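Why Metal Spoons Feel Colder Than Wooden Ones

Temperature and Heat

Temperature tells you how hot or cold something is. Heat is energy that moves from a warmer thing to a cooler thing. It always moves in that direction on its own. A warm hand loses heat to a cool spoon, and a hot bowl of soup gives heat to the air above it.

Leave a metal spoon and a wooden spoon in the same drawer overnight. By morning both have reached the temperature of the room. A thermometer held against each one gives the same reading. Pick them up, though, and the metal spoon feels colder.

What Your Skin Measures

Skin has nerve endings that respond to warming and cooling. They do not read the temperature of the spoon. They respond to changes in the skin itself. When heat leaves your fingers quickly, the nerves send a strong signal and you feel cold. When heat leaves slowly, the signal is weaker.

The movement of heat through a solid is called conduction. Everything is made of tiny particles that are always moving. In a warm solid they shake faster. They bump the particles next to them and pass on some of their energy.
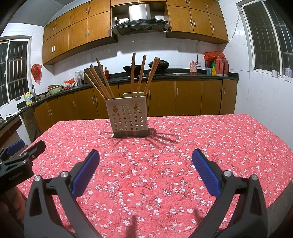 Metals have one more way to carry heat. Some of their electrons, which are much smaller than atoms, are free to travel through the whole piece of metal, and they take energy with them. Wood has no free electrons of this kind. It also contains many small pockets of air, and air conducts heat poorly.

Conductors and Insulators

A material that carries heat well is a conductor. Copper, aluminum and silver are good conductors. Steel is a conductor too, but a weaker one. A material that carries heat poorly is an insulator. Wood, cork, wool and most plastics are insulators. Many cooking pots have a metal base and a plastic handle for this reason.

Try It

You need a metal spoon, a wooden spoon, a plastic spoon, a mug, butter and warm water from the tap. Ask an adult before you start.

1. Put a small dab of butter near the top of each handle. Use the same amount each time.
2. Stand the spoons in the mug with the butter end up.
3. Pour in warm water until the mug is half full.
4. Check the butter every 2 minutes and write down what you see.

Spoons of different lengths will spoil the comparison, so choose ones that match.

Words to Know

Conduction: the movement of heat through a material.
Insulator: a material that heat passes through slowly.
Electron: a very small particle found in all atoms.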